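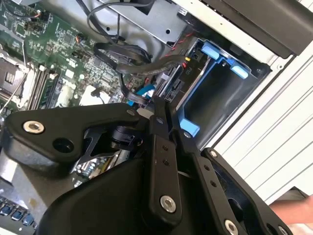
20/05/2026

I was at the solicitor's office again this morning, my second visit. Souad Ashour is a patient woman and she speaks slowly when she sees I am writing. I had brought all the letters from Camum in a plastic folder, in order of date, and she said she wished more clients would do so. I was pleased by that more than I should be.

She explained the matter of the deposit once more. The landlord must give reasons for every deduction, and for the cleaning he gave none. For the kitchen door he wrote only "damage", one word. She thinks the door is our weak point -- Kasun did lean his bicycle on it for two winters -- but the cleaning charge she called "hopeful". I had to ask her if this was good for us or for him. It was good for us.

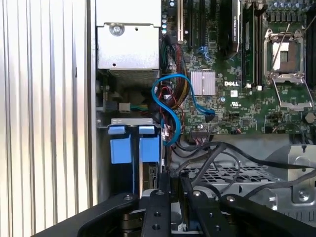 Then we spoke of money. I had been afraid of this part. The first meeting was free, and the letter she will write has a fixed price, so I know what I will pay. If it goes to court I may do it myself with the small claims form, and she would only read it before I send it. I did not know a lawyer would tell you that you can manage without her.

What I must do before July:

Find the inventory from the day we moved in, all four pages.

Ask Hajar Lamrani if she will write down what she saw when she helped us clean.
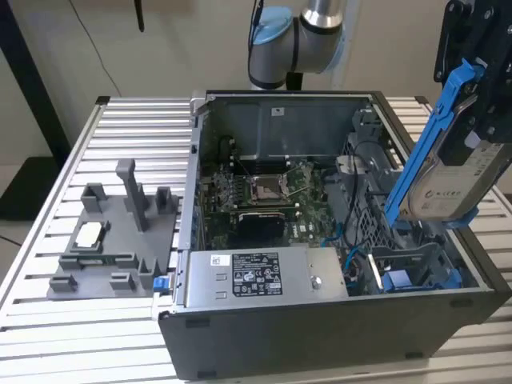 Ask Kasun for his part of the bank statements.

Do not telephone Camum any more. Everything in writing.

The last one is for me. I telephoned them five times in April and I have no record of any word that was said.

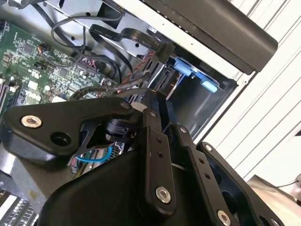 Inside the computer, with the cables going to the drive bay.

In the evening I read the tenancy agreement from the start, with the dictionary beside me. "Fair wear and tear" I had to look up, though I have signed under it. Kasun says I should sleep and let Mrs Ashour do the worrying. I have put the folder by the door for tomorrow, and I still must buy stamps.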